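ok so laundry folding thread, since three of you asked how I get a whole family's underwear into one shallow drawer. I've been at this since 6 in the morning and I have opinions

first thing: stop folding on the bed. The bed is soft, everything slides, you lose a sock in the comforter and find it in September. I fold on a big hard flat surface now and it's changed how fast I go

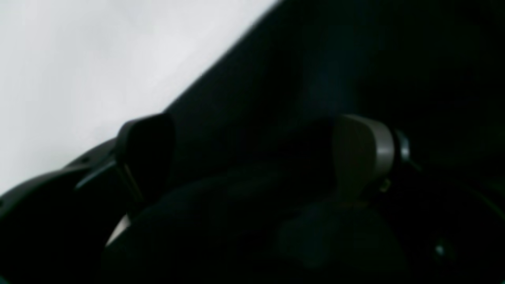
Dark laundry is the part I always put off. Navy, black, that charcoal that used to be black — under the lamp in my closet they're all the same color and I've sent my kid to school in one of each more than once. So I sort darks on something pale, in good bright light. A nearly white surface like this one does half the job for me, and I stop mixing up the navy stuff with the black stuff

the other thing a pale surface does is show lint. You will be horrified. Keep a roller next to you

ok, boxer briefs. Everybody overthinks these. Lay them flat, waistband up top, smooth them out with the side of your hand. Fold one side in to the middle, then the other, so you've got a long strip. Then bring the legs up toward the waistband and tuck them in. Little packet! It stands up on its own in the drawer and you can see every pair

don't iron them first. I know somebody's going to say it

if they've got a print, leave the print on the outside. I used to hide the loud ones on the inside and then I'd unfold four packets looking for the one pair I wanted. This black pair has a purple honeycomb pattern and a cartoon sun up by the waistband, so guess which bit I want facing me 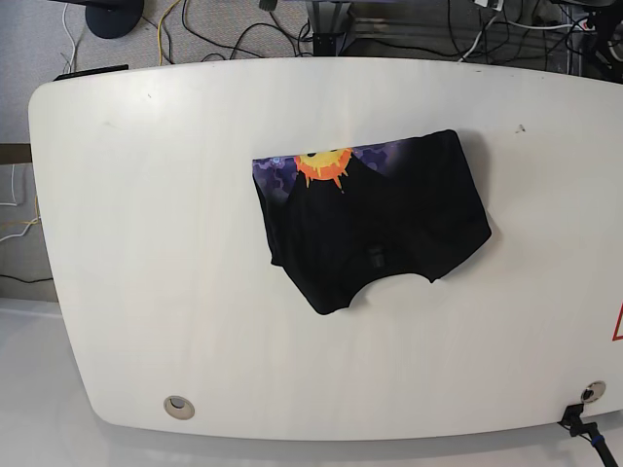 Larysa Zhuravel wrote back that she rolls hers from the leg end and swears it's faster, and that tucking stretches out the elastic. Could be! I've tucked mine for years and the elastic goes when it goes, but if yours are the thin kind then rolling is probably nicer to them

she also said to put the newest ones at the back of the drawer so the old ones get worn. I do the opposite and I'm not changing

drawer stuff: I had some dividers from Sternier and gave up on them. Too tall, the drawer caught every single time. Shoe box lids work great. Cut one down, done

sizes get mixed up too once you've got teenagers. I put a dot of laundry marker on the tag, one dot for the oldest, two for the next one down. Bent Hjaltested does colored thread but I don't have the patience

last bit is the big dark stuff, sweatshirts and so on, which I leave until the small things are put away

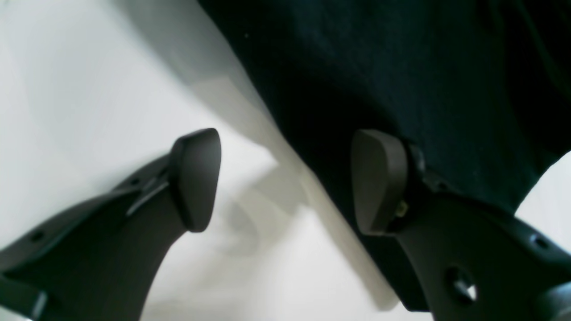

Do you turn dark clothes inside out before folding? Only for the wash. I flip them right side out as they come off the rack, otherwise I'm standing there in the morning doing it half asleep

towels are a whole other thread and I need coffee first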